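Subject: Re: [rarkach-list] Plusance winner, where is she now?
3 shares | 4 comments

Hello all,

Forgive me for taking my time over this one, I wanted to sit down with a pot of tea and do it properly.

On the list this morning Bogale wrote:
> Does anyone know what became of the girl who won the Plusance
> singing final in March? She was all over the radio and then she
> went quiet. My sister swears she has given up music altogether
> and gone back to the bakery in Jonden.

Well, your sister is half right, bless her! Roswitha Rathjen has gone back to Jonden, but she certainly hasn't given up. I went to her homecoming evening at the Rarkach Hall, which holds 300 at a squeeze and I should think was full (I had somebody's handbag on my knee for the whole first half), and she sang for nearly 2 hours with hardly a sip of water. She did the ballad from the final, of course, and then four new ones she has written herself, and I liked the slow one about her grandmother's kitchen best of all.

She talked a good deal between songs. She said the months after the win were lovely and very tiring, that she'd been put in frocks she couldn't sit down in, and that she had missed her own bed. The record is still coming. She is making it at home, at her own pace, with her cousin on piano, and she hopes it will be out before the winter. She still does two mornings at the bakery, mostly for the company.

The evening raised 471 pounds for the youth choir, and she stayed behind afterwards signing programmes until they ran out. They'd only printed 200, so I came home with her name on the back of my bus timetable, which I shall treasure.

Do go if she sings near you. I'll post the dates when I have them.

Warmest wishes to everybody,
Maud
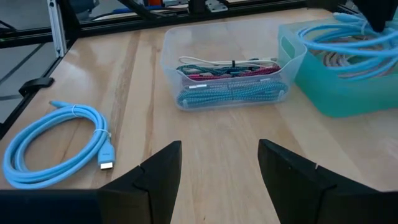
Comments (4)

Bogale: Thank you Maud, I've read this out to my sister and she is sulking. Did she sing the one from the semi-final, with the whistling?

Maud: She did, as the encore, and we all whistled along very badly!

Pernilla: So pleased about the choir money. My two are in it.

Bogale: Put us down for tickets next time please, three if you can.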